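Tullgate Community Forum > Home and Garden > Bottled cooler or plumbed in?

drurk_allotment
We rent two rooms over the old bakery in Drurkcombe for the sewing club and the lease on our bottled water cooler is up in April. The landlord says he'd let us plumb one in if we pay. Quote from Apaza was 200 for fitting, before the machine. Is it worth it? Most weeks we only get through a couple of bottles.

SheylaOspina
I look after the kitchen at our place and we've stayed with bottles. No plumbing and no arguing with the landlord. The downside is lifting them. Ours get put on the table first, then across to the cooler from there, which saves your back a bit.

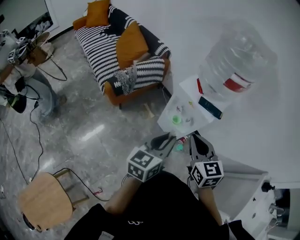 Bottle on the round table.

pennywort2
200 sounds dear for fitting. Is the sink on the same wall? If it is, any decent plumber would do it in a morning.

drurk_allotment
Sink is on the far side, so the pipe would have to go round the door frame.

Tilum_Tony
Plumb it in. You'll never have to store empties again, and we had ours stacked up the stairs until the fire inspection. Filters want changing twice a year and that's your lot.

SheylaOspina
That depends how much you drink, Tony. A filter costs the same whether you use it or not. For a small club I'd stick with bottles – and if you move rooms the cooler goes with you.

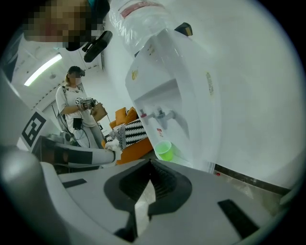

The other thing is cleaning. People forget the taps and the drip tray, whichever sort you have. I do mine when the bottle's changed and wipe the neck of the new one before it goes on.

pennywort2
Agree on cleaning, don't agree on bottles. Delivery to Drurkcombe is hopeless. We were left without for a fortnight at Christmas.

Tilum_Tony
Same here. Rang three times.

kettle_1422
Why not a filter jug in the fridge? We got rid of the cooler altogether and I can't say anyone complained.

drurk_allotment
No fridge, sadly. I'll ask Apaza if the fitting price includes the pipe round the door. If it doesn't we'll renew the bottles for another year.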